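The Birnura depot opened its doors to the public one Saturday in January 2020, and I drove over with two others from our local history group. We had been told the building would be unheated, and it was, so we kept our coats on for the whole visit.

The depot was built as a stop on the branch line from Tirkora. Passenger trains ended long ago, and the building held farm supplies for many years before the town took it over. The brick is sound. The roof over the freight room has been replaced, and the waiting room still has its long benches, which run along two walls and are bolted to the floor.

Most of the displays deal with campaign trains. Candidates for governor and for the Senate used to come through on the branch, usually for less than half an hour, and speak from the rear platform while the engine took on water. The town band met them if it had enough notice. One stop lasted only 9 minutes, according to the stationmaster's log, and the speaker was still talking when the train pulled out. The log is in a glass case, open to that page. I would have liked to see more of it, but the case is kept locked. 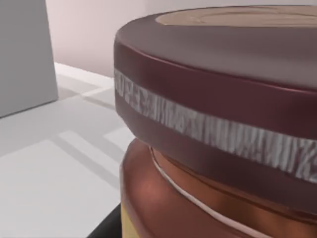 Jar with a maroon lid and a silver-white band.

The freight room has the larger exhibit. It covers the county seat dispute between Birnura and Tirkora, which went to a vote twice. Birnura won the second one by 19 votes out of 791 cast, and Tirkora's supporters went to court over it. There are copies of handbills from both sides. The Tirkora ones are better printed, and several make claims about Birnura's drinking water that would get a newspaper in trouble today. The county records were moved by wagon before the case was settled, and the labels give two versions of who ordered it.

A side room belongs to the Hidayat collection, which is mostly ribbons, sample ballots and photographs of the speakers' platform at the fairgrounds. The photographs have no dates. A sign asks visitors to leave a note at the desk if they recognize anyone, and a few people had done so.

We had lunch in Flenine, since nothing was open in Birnura after noon, and then drove back to look at the old courthouse from outside. It is county offices now and closed on weekends.

The depot is on the south side of the tracks, and the entrance faces the street. Parking is on gravel. Admission was free, with a box for donations by the door. Allow 2 hours if you plan to read the labels — the print is small, and the light in the freight room is poor by late afternoon.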